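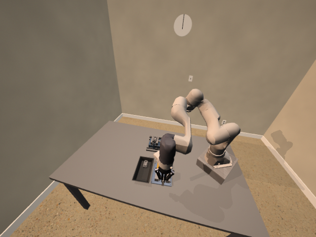 Flalamau Bench Simulator, classroom edition: review
15 January 2025

Our club ran Flalamau through the fall term, starting in October, as practice software for the Getmont assembly contest. The license is $159 per team and covers 29 student logins.

Installation was uneventful. The arm moves smoothly, joint limits are enforced, and the fixture files from the contest kit loaded without edits. Wall and floor textures can be changed between runs, so students can test their vision code against more than one room. A batch of 800 runs took around 109 minutes on our lab desktop.

Contact is the weak point. Small parts jitter when the fingers close, and the default friction is too high. The Itetti plug-in for logging works, but its time stamps drift on long batches. 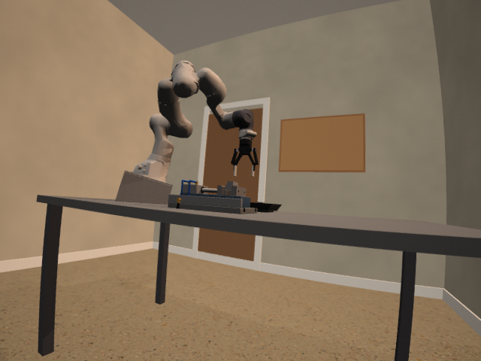
Can students use it without writing code?
Only for the first few lessons. The block editor handles moves and gripper commands, but loops over several parts need a script.

The manual is thin on fixtures. Rating: 4 out of 5 for teams with some scripting experience, 3 for beginners.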